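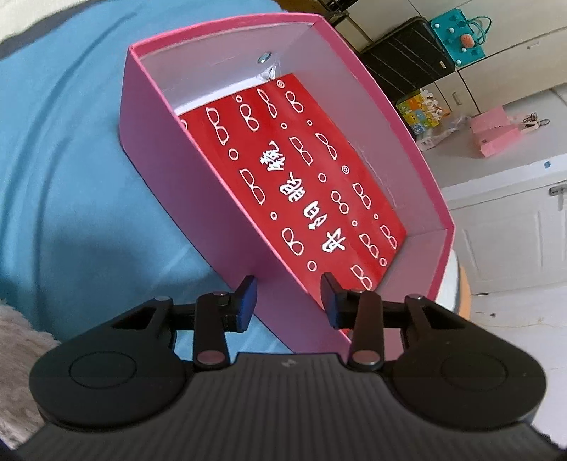 3.2 Collecting the demonstrations

I did most of the collecting with Ismael Brito, and we kept the rules loose on purpose. You take the hand-held gripper, pick something you'd handle at home anyway, and do one short task with it (open a box, move a card, shut a drawer). Then you put everything back a bit differently and go again. We ended up with 576 demonstrations for the Omov set, 104 of them on cardboard boxes, which I badly underestimated! A thin cardboard wall bends when you squeeze it, and my early tries were way too fast.

Figure 3. View from the gripper in the box task, with the fingers at the near wall of an open pink box and a red card lying inside.

We threw out a demonstration only if the fingers left the view for more than 2 seconds. I also wanted to drop the clumsy ones, but Ismael talked me out of it, and the Patonine policy in Section 4 was trained with all of them left in.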